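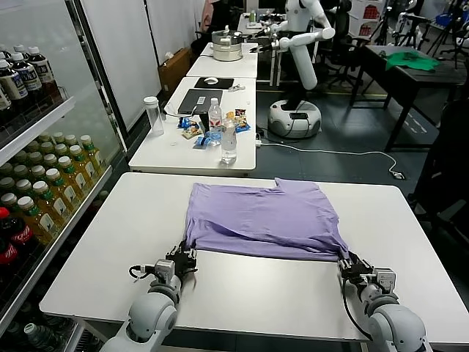
Lavender-purple T-shirt on a white table, bottled tea in the cooler on the left.

1/ Thread on cotton T-shirt shrinkage and why the size on the label tells you so little. Written from the testing side. I have worked on knit fabric at Culano long enough to have opinions about dryers.

2/ Start with terms. "Shrinkage" covers more than one effect. Relaxation shrinkage is the fabric giving back tension put into it during knitting, dyeing and finishing. Progressive shrinkage is what keeps going over repeated wash and dry cycles. Most complaints are about the first kind.

3/ Jersey is a single knit made of interlocked loops. Pull it lengthwise on a finishing line and the loops get tall and narrow. The roll measures longer, so the mill sells more length from the same yarn. Get it wet and tumble it and the loops go back toward a rounder shape. Length drops. Width may grow.

4/ That is why a shirt can come back shorter and wider at the same time. The owner says it shrank. The tape says it changed shape.

5/ Heat gets most of the blame. For cotton, water and movement do a lot of the work. Water swells the fiber, the yarn gets thicker, and the loops have to rearrange. Tumbling supplies the energy to do it. A cool tumble still shrinks a shirt that was finished under tension.

6/ Compaction is the mill's fix. The fabric is pushed together lengthwise under steam so most of the relaxation happens before cutting. It costs yield. When a price is squeezed, compaction is one of the places to look.

Where people measure wrong

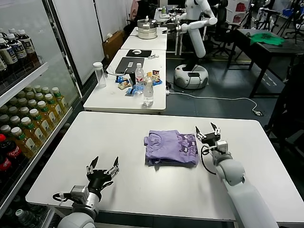

How to measure a shirt at home

7/ Lay it flat on a hard surface, face down, full width. Smooth it with the flat of the hand and do not pull. Let it sit for an hour if it has just come out of a bag or off a hanger.

8/ Take body length from the high point of the shoulder, where the seam meets the collar, straight down to the hem. Take chest width from side to side just under the armholes. Write both down before the first wash. A number taken only after washing has nothing to be compared with.

9/ Wash and dry it the way you normally would. Measure again in the same place. Repeat for 3 cycles. If the length is still moving between the second and third reading, you are seeing progressive shrinkage, and the dryer setting is worth changing.

10/ Change = (after minus before) / before x 100. Negative is shrinkage. Report length and width separately. Averaging the two hides the shape change described in post 4.

11/ Some data. Our lab file at Lamont holds 2,356 length readings on single jersey. In 361 of them the width increased while the length decreased. Those came mostly from lots with light compaction or none.

12/ Twist is a separate fault. If the side seam walks around to the front after washing, that is spirality, from twist in the yarn and the way a circular machine lays down courses. No dryer setting repairs it. The Warketti line switched to a 2-ply yarn for this reason and accepted the extra cost.

13/ Blends: polyester in the yarn holds the loop shape better, so change is usually smaller. Feel and breathability are different questions and I am leaving them out.

14/ Prints: a plastisol print does not shrink with the jersey under it. If the fabric pulls in and the print stays put, you get puckering around the edges of the design. Turn the shirt inside out and keep the heat low.

15/ Practical settings. Cold or warm wash, low tumble, take it out slightly damp, flatten it, finish on a rack. Dry it flat if you want to keep the length. Line drying from the hem leaves peg marks but stretches the body less than a hanger does when the shirt is heavy with water.

16/ Buying: a label that says "preshrunk" gives no number. Ask the seller for percent change in length and in width, and after how many cycles. Drundness prints both on the hangtag. I would like to see more brands do it.

17/ Next thread in September: rib collars, and why they go wavy before anything else does.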